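Alors, ils rangent, ces robots ?

Samedi, j'ai poussé la porte de l'atelier Drollero avec une question toute bête en tête : est-ce qu'une machine peut enfin ramasser le bazar du salon à ma place ? (J'ai deux enfants et je marche sur des cubes tous les matins, je ne suis pas neutre.) L'équipe fait travailler deux bras sur une petite table entre des murs à fleurs, et franchement, le papier peint est plus gai que celui de ma cuisine !

Au programme, des blocs de jeu en bois à saisir, à déplacer, à empiler. Un geste que ma fille fait sans regarder. Pour Drollero, c'est 3 000 essais prévus d'ici janvier, dont 2 646 sont déjà dans la boîte, et Bartosz Górecki m'a avoué qu'il en rêvait la nuit. 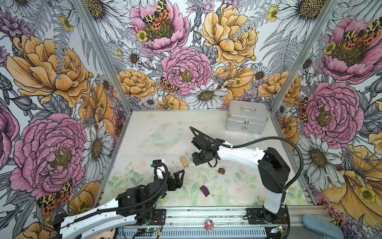 Trois blocs sur la table, deux pinces pour s'en occuper.

Je suis restée jusqu'à midi, le nez presque collé à la table. Ce qui m'a frappée, c'est la lenteur. La pince descend, s'arrête, repart, on a envie de souffler « un peu à gauche » ! Et puis les blocs, c'est l'exercice facile : ils sont durs, ils ne se froissent pas. Pour les chaussettes, m'a-t-on dit, il faudra repasser. Même chose en magasin, où l'enseigne Brindberg voudrait confier la remise en rayon à des bras de ce genre, mais seulement le soir, une fois les clients partis.

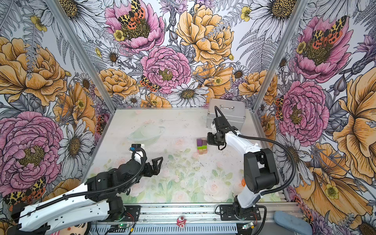 Araba Arthur, elle, n'y croit pas trop pour la maison : à son avis, tant qu'il faudra installer une table exprès et surveiller la machine, on aura plus vite fait de se baisser. Elle parierait plutôt sur les réserves des magasins, où les mêmes cartons reviennent toute la journée.

Moi, je garde ma caisse à jouets et mon mal de dos pour l'instant. L'atelier rouvre ses portes au public en janvier, l'entrée est libre et on peut venir avec les enfants.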